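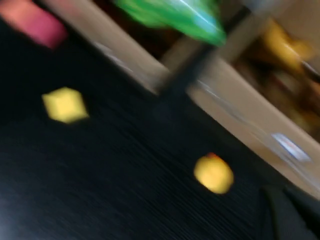 A yellow block and a round yellow toy on a black surface.

Fendik swap shelf gets longer hours starting Tuesday

I've been going to the swap shelf at the Fendik community hall for two years now, and I've never once managed to get there before it closed without running from the bus. So you can imagine how pleased I was to hear that the hours are changing!

Starting Tuesday, the shelf will stay open until 8 p.m., and it's moving out of the back hallway into the big front room on the Jardine Street side. If you've ever tried to get a stroller past somebody else's stroller in that hallway, you know what a relief this is.

Sigrun Lundgren, who started the whole thing with a few puzzles her kids had outgrown, told me the old hours just didn't work for people with jobs. "We'd be locking up and there'd be a mom standing outside with a bag of toys," she said. "I felt awful every time."

The rules are the same as ever. Bring something, take something, and please check that games have all their pieces (I'm still mad about a certain marble run). Toys and books are always welcome, and so are unopened snacks for the pantry corner, as long as they're in date. No car seats and no stuffed animals this time — there's nowhere left to put them.
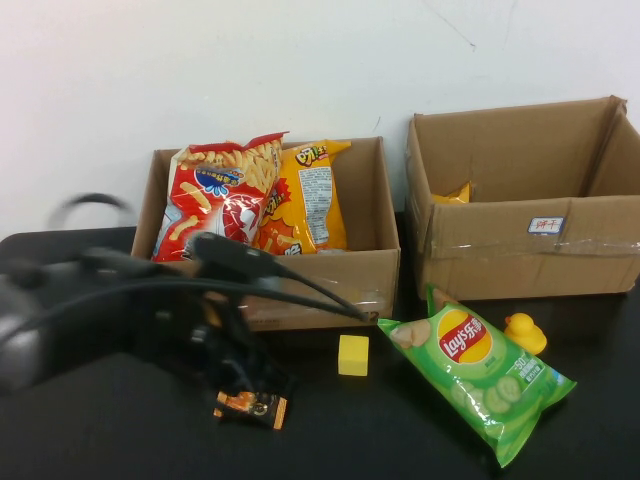
Bagged snacks in a cardboard box, including puffed corn sticks, with a wrapped candy on the table.

The pantry corner has been the surprise hit. In June it served 90 families, and Lundgren says a good number of them first came in for the toys. The Puker bakery on Nislow Road has promised day-old rolls every week too, so get there early if you like the seeded ones.

What they need now is people. Mikkel Eyvindsson is putting together the evening schedule and has 17 names so far, but he'd love a few more for the late shift. It's two hours, mostly sorting and chatting, and the coffee is better than it used to be. You can sign up at the front desk or just grab him when he's in.

I've put my name down for the first week. I'll be the one still looking for marbles.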